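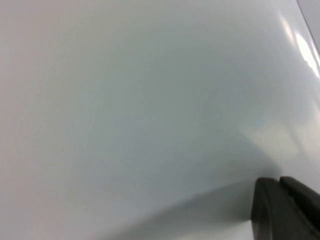 Gripper Comparison Program: Frequently Asked Questions

Which grippers are under comparison?
Two parallel grippers, the Binda and the Pascu, are tested on the same arm with the same Nadimow controller. The fingers are exchanged between sessions; the arm is not moved.

Why is a glossy surface used?
Many parts handled by our members have a pale, reflective finish. Glare and the shadow of the finger can both mislead a wrist camera at close range, and the trial records how each setup copes with them.

How many trials are planned?
The program calls for 3136 trials, divided into sessions of 29 or fewer. Results from July are included where the controller settings were the same.

May the room lighting be changed?
No. Lighting is held constant within a session. Requests for a different arrangement should be sent to Stavros Ivanov, program coordinator, before the session is scheduled.

Can we submit our own fingers?
Yes. Fingers must fit the standard mount and should be matte — polished fingers are accepted only by prior agreement. Please allow 20 working days for fitting.

Will raw camera recordings be released?
Recordings are available to participating members on written request. Summary tables are open to all.

Last revised 2021-12-20

Related items
Gukirow Arm: Mounting Guide
Nadimow Controller: Known Issues
Wrist Camera Exposure Settings

33 shares

This site uses cookies. By continuing, you accept our cookie policy.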